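Flelenden Q&A > 日用品・消耗品 > ごみ袋・ポリ袋

ケース売りポリ袋の単価比較、「1点あたり」の基準が揃わない場合の計算方法

質問者:Ayanda Buthelezi
状態:解決済み 回答:3件

事務所で使う45Lのポリ袋をまとめ買いに切り替える予定です。価格比較サイトのSiddiquiで「45L ケース」と検索し、「1点あたりの価格が安い順」に並べたのですが、順位がどう見ても枚数を反映していません。候補は次の二つまで絞りました。

候補1
Skaseo 45L 半透明 厚さ28μm LLDPE 10枚入
単品 258円(税込)
ケース 15冊入 3,735円(税込)、1冊換算249円

候補2
Asov 45L 半透明 厚さ15μm HDPE 20枚入
単品 258円(税込)
ケース設定なし

いずれも寸法表記は650×800mmです。色と容量は同じと考えています。

Siddiquiの表示では候補1のケースが「1点あたり3,735円」、候補2が「1点あたり258円」、候補1の単品も「1点あたり258円」になっています。ケースの方は15冊で割られていません。逆に、別のショップが出している同じSkaseoのケースは「1点あたり249円」でした。同じ商品で基準が二つあることになります。

知りたい点は以下です。

・「1点」の定義は何か
・厚さと材質が違う袋を、どの数値で比較すればよいか
・ケースで買う価値があるのは単品と何%差からか

用途は床掃除で出たごみと紙くずが主で、水気のあるものはほとんど入れません。交換は一日一回、15時の清掃後です。保管場所は幅の狭いスチール棚一段分です。
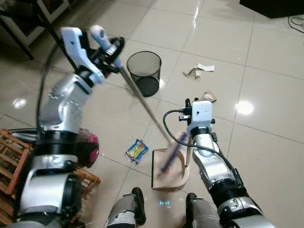 タイル床の掃き掃除。ほうきの毛は青と紫。

補足です。送料は候補1のケースが無料、単品は候補1、2とも送料別です。送料は他の消耗品と同梱するのでひとまず除外して計算したいです。ポイント還元も除外でお願いします。

自分で試した計算は次のとおりです。

候補1単品 258÷10=25.8円/枚
候補1ケース 3,735÷150=24.9円/枚
候補2単品 258÷20=12.9円/枚

枚数単価だけなら候補2が半額に近く、比較になりません。ただ厚さがほぼ倍違うので、このまま結論にしてよいのか迷っています。

回答1(ベストアンサー)
回答者:Petronella Ndlovu

質問の順に書きます。

1.「1点」の定義

価格比較サイトの「1点」は、多くの場合、ショップ側が登録した販売単位です。枚数でも冊数でもありません。ショップが商品データを登録するときに「セット数」や「内容数」の欄を埋めていれば、サイト側がその数で割った値を表示します。空欄なら割られず、販売価格がそのまま出ます。

質問の例に当てはめるとこうなります。

3,735円と出ているショップ=セット数が空欄、または1
249円と出ているショップ=セット数が15

どちらも袋1枚の価格ではない点に注意してください。仮に内容数を10、セット数を15と両方登録しているショップがあれば、24.9円と表示される可能性もあります。三つとも同じ商品、同じ販売価格です。

したがって「1点あたりの安い順」は、登録の仕方が揃っている範囲でしか意味を持ちません。ケース品と単品が混在する検索では使わない方が安全です。商品名から入数を読み取って自分で割るのが確実で、表計算に販売価格、冊数、1冊の枚数の三列を作れば足ります。

商品名の読み方にも癖があります。次の表記はすべて同じ内容を指すことがあります。

10枚×15
10P×15冊
10枚入(ケース15)
150枚(10枚×15)

逆に「45L 10枚 15個セット」と「45L 15個口」は別物です。後者は梱包の数え方で、中身の枚数は説明文を見ないとわかりません。「ケース対応」「ケース可」は、ケース単位の注文を受け付けるという意味で、表示価格がケース価格とは限りません。表示価格は1冊分のことが多いです。

「バラ」と書いてあるケース品は、開封済みのケースから冊単位で出す販売方法です。外箱が付かないので、箱ごと棚に置く前提なら確認してください。

2.厚さと材質が違う袋の比較

枚数単価のほかに、樹脂の重量あたりの価格を計算すると差の理由が見えます。袋は両面あるので、1枚の重量は次の式で近似できます。

重量(g)=幅(cm)×長さ(cm)×2×厚さ(cm)×密度(g/cm3)

密度はLLDPEを0.92、HDPEを0.95とします。着色剤や再生原料の配合で多少動きますが、比較用ならこの値で構いません。底シールの余り代は無視します。

候補1
65×80×2×0.0028×0.92=26.79g

候補2
65×80×2×0.0015×0.95=14.82g
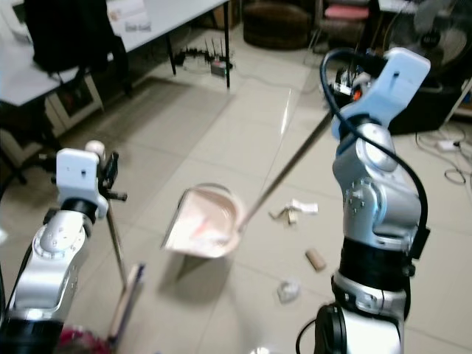 これで枚数単価を割ります。

候補1単品 25.8÷26.79=0.963円/g
候補1ケース 24.9÷26.79=0.929円/g
候補2単品 12.9÷14.82=0.870円/g

枚数単価では候補2が候補1ケースの52%ですが、重量単価では94%です。つまり価格差のほとんどは樹脂の量の差で、残りが材質、加工、包装、利幅の差ということになります。候補2が飛び抜けて割安というわけではありません。

ただし重量単価は「同じ量の樹脂をいくらで買っているか」を示すだけで、使い勝手の指標ではありません。必要以上に厚い袋を安い重量単価で買っても、捨てる樹脂が増えるだけです。最終的な比較は、用途を満たす最も薄い袋を決め、その中で枚数単価を見る順番になります。

3.材質の性質

HDPE(高密度ポリエチレン)
シャカシャカした手触りで、薄くても引っ張りに強い。伸びにくい。一度穴が開くと、そこから裂けが走りやすい。角のあるもの、串、割れた樹脂片に弱い。

LLDPE(直鎖状低密度ポリエチレン)
柔らかくつるつるしている。伸びるので、突き刺しに対してHDPEより粘る。口を結びやすい。重いものを入れて持つと伸びる。

LDPE(低密度ポリエチレン)
LLDPEに近いが、同じ厚さなら突き刺しと引き裂きの強さは一般に劣る。透明度は高いものが多い。

厚さの数値だけを材質をまたいで比べないでください。HDPEの15μmとLLDPEの15μmは別の袋です。価格比較サイトの絞り込みに「厚さ」だけがあって「材質」がない場合、この点が抜けます。説明文に材質がなければ、手触りの記述(シャカシャカ、つるつる)で推定するか、ショップに問い合わせます。

用途が乾いた床ごみと紙くずなら、重量は小さく、鋭利なものも少ないはずです。HDPEの15μmで足りる条件だと思います。紙くずに綴じ具や梱包用の硬いバンドが混ざるなら、LLDPE側に寄せます。

4.ケースで買う基準

候補1の場合、ケース差額は次のとおりです。

1冊あたり 258-249=9円
1ケースあたり 9×15=135円
割引率 9÷258=3.49%

3.49%は小さい部類です。私は次の三項目を差額から引いて判断しています。

保管の手間と面積
使い切るまでに仕様変更が必要になる可能性
途中で単品の特売が来る可能性

割引率の一律の基準は出せません。単品の送料が毎回かかるなら、送料が割引率よりずっと大きく効くので、送料無料のケースが有利になります。今回は送料を除外する条件なので、135円だけが判断材料です。

一日一枚なら150枚で150日分です。六月に買えば十一月頃まで持ちます。ポリエチレンは暗所なら半年程度の保管で問題になることはまずありません。窓際の棚は避け、外箱に入れたまま置いてください。ロール品でない平袋は、上に重いものを載せると袋同士が密着して口が開きにくくなります。

5.結論

乾いたごみだけなら候補2を1冊買って試し、破れなければ候補2。破れるようなら候補1の単品を1冊試してからケース。最初からケースを選ぶ理由は、数字の上では弱いです。

寸法表記が同じでも、ガゼット(横のまち)の有無でごみ箱への掛かり方が変わります。650×800mmは平袋の一般的な寸法ですが、まち付きは「450(+200)×800」のように書かれることがあります。広げた幅は同じ650mmです。この表記を450mm幅の小さい袋と読み違える例があるので、そこも見てください。

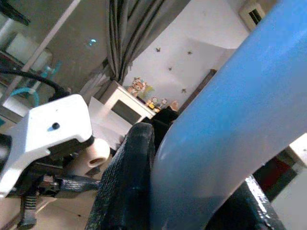
青いパイプ状フレームの近接写真。

回答2
回答者:退会済みユーザー

安い方でいいと思います。うちは薄いのを二重にして使ってます。二重にしても厚いのと大して値段変わらないです。

 返信(Petronella Ndlovu)
 二重にすると候補2は25.8円で、候補1単品と同額、ケースより0.9円高くなります。重量は29.64gで候補1より多いです。毎回二重にするなら候補1のケースの方が安いです。

 返信(退会済みユーザー)
 同じ値段なんですね。計算したことなかったです。

回答3
回答者:匿名

サイト側の表示について補足します。

Siddiquiに限らず、検索結果の単価は更新のタイミングがショップごとに違います。一覧で249円、ショップのページで258円ということは普通に起きます。特にケース価格と単品価格が1ページにまとまっていて、選択肢で切り替える形式のショップでは、一覧に最も安い選択肢の価格だけが出ます。一覧から飛んだ先で初期状態が単品になっていると、値上がりしたように見えます。

確認の手順は次のとおりです。

ショップのページで選択肢を「ケース」に切り替える
カートに入れて、小計と数量を見る
小計÷冊数÷1冊の枚数を計算する

カートの数量が「1」で小計が3,735円ならケース単位、数量が「15」で小計が3,735円なら冊単位の登録です。後者は数量を1に減らせてしまうことがあり、減らすと単価が258円に戻るショップと、249円のまま買えるショップがあります。規約で最低数量を定めている場合は注文後に取り消されます。

JANコードで検索する方法もありますが、ケースに別のコード(集合包装用のもの)が振られている場合、単品のJANではケース品が出てきません。逆に単品のJANでケース品を登録しているショップもあります。コードが一致しても入数の一致は保証されないので、商品名の入数表記は必ず見てください。

税込と税抜の混在も要注意です。業務用のショップは税抜を大きく表示することがあります。質問文はどちらも税込と書いてあるので問題ありませんが、他の候補を足すなら列を一つ増やして揃えた方がよいです。

あと送料を除外した計算は、同梱する他の商品で送料無料の条件に届いている場合にだけ成り立ちます。届いていないなら、単品購入時の送料を冊数で割って足してください。

質問者からのコメント

詳しい回答ありがとうございます。セット数の欄が原因というのは、二つのショップの表示を見比べて納得しました。重量単価の式は表計算に入れました。

ごみ箱のふたの縁に少し角がある個所があり、そこに袋が当たります。この場合はHDPEだと裂けやすいという理解で合っていますか。

 返信(Petronella Ndlovu)
 合っています。袋を掛けるときに角へ力が集中すると、HDPEは小さな傷から縦に裂けることがあります。縁に当たる部分を折り返して二枚重ねにするか、角にテープを貼って丸めれば15μmでも使えるかもしれません。折り返しは長さを消費するので、800mmで足りるか先に測ってください。ごみ箱の深さに底の半幅と折り返し分を足した値が目安です。

 返信(Ayanda Buthelezi)
 測ったら折り返すと底が浮きそうです。両方1冊ずつ注文して、角のテープも試します。ケースは保留にします。

この質問は回答の受付を終了しました。

関連する質問
・0.02mmと20μmは同じ厚さですか
・半透明と乳白のポリ袋、自治体指定なしの場合の選び方
・ケース品の外箱寸法が書かれていないときの調べ方
・70Lの袋を45Lのごみ箱に使うと割高になりますか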